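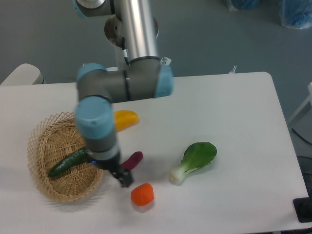

Fig. 5. White top with rounded corners, on a plain floor.

5. Positioning, levelling and first use

This section applies to all Plurnen tables with the fixed rectangular top. Assembly of the legs and cross rail must be complete (Section 4) before you begin. If you have the Akanda folding base, go to Section 6 for steps 5.2 and 5.3 and then return here.

You will need:
Spirit level, long enough to span the narrow side of the top
13 mm open-ended spanner
4 mm hex key (in the fittings bag)
Soft cloth
Felt or rubber foot caps, if the table is to stand on wood (order code 2887)

5.1 Choosing the position

1. Pick a level, dry area of floor. The adjustable feet can make up small differences in height but are not meant to correct a sloping floor.
2. Leave at least 400 mm of clear space on every side where people will sit or stand.
3. Keep the table away from radiators and fan heaters. Heat on one side can cause the top to bow.
4. If the table will be used by young children, do not place it beneath a shelf, a window that opens or a hanging blind cord.

CAUTION: Two adults are needed to move the table. Lift by the cross rail or the underside of the top. Do not drag it – sideways force can bend the threaded feet.

5.2 Levelling

1. Screw all four feet fully in, then back each one out by two full turns.
2. Place the spirit level across the narrow side of the top, first at one end and then at the other. Adjust the feet on the low side until the bubble is central.
3. Turn the level to lie along the long side and repeat.
4. Press down on each corner in turn. If the table rocks, lower the foot diagonally opposite the corner that drops until all four feet touch the floor.
5. Hold each foot still and tighten its locknut upwards against the leg with the 13 mm spanner.
6. Check the level once more. Tightening the locknuts sometimes shifts the setting slightly.

Note: On carpet, the feet will settle under load. Repeat steps 2 to 6 after the first week.

Note: No foot should be extended so far that the red band on the thread is showing. If you can see the band, choose another position.

5.3 Tightening the top

The top is fixed with eight screws through slotted brackets. They are left slightly slack during assembly so that the frame can square itself when the feet are adjusted.

1. From underneath, tighten the four corner screws with the hex key, working diagonally.
2. Tighten the four middle screws.
3. Run a hand around the whole edge of the top. There should be no gap between the top and the brackets.

CAUTION: Do not use a powered screwdriver. The inserts in the underside of the top can be stripped, and this damage is not covered by the Plurkico guarantee.

5.4 First clean

The top is supplied with a thin protective film.

1. Peel the film back from one corner, keeping it low and close to the surface. Do not lift it with a blade.
2. Wipe the top with a cloth dampened in warm water and a little washing-up liquid.
3. Remove any adhesive left at the edges with white spirit on a clean cloth, then wipe again with plain water.
4. Dry the surface and leave it for 30 minutes before placing anything on it.

Do not use scouring powder, bleach or solvent-based sprays. Felt-tip ink can normally be removed with the cleaner sold as Ineck Surface, undiluted. Test it on the underside first.

5.5 Loading

The maximum load is 30 kg, evenly spread. Heavy items should stand over the legs and not at the middle of a long side. Light items such as baskets, trays and play sets may be placed anywhere on the top.

Use a mat under hot dishes and under any pot or bowl with an unglazed base. Items with rough undersides should be lifted into place, as sliding them will mark the surface.

WARNING: Do not sit, stand or climb on the table. Do not clamp equipment to the edge of the top unless the reinforcing plate has been fitted (see Section 8, Accessories).

5.6 Checks after set-up

After the first month, and then twice a year:
Locknuts: tight against the legs
Bracket screws: no movement by hand
Foot caps: present and not split
Edge of top: no lifting or chips

Replace split foot caps as a full set. If a bracket screw will not tighten, stop using the table and see Section 9, Faults and spare parts.

Set-up guide, revision C. May 11, 2024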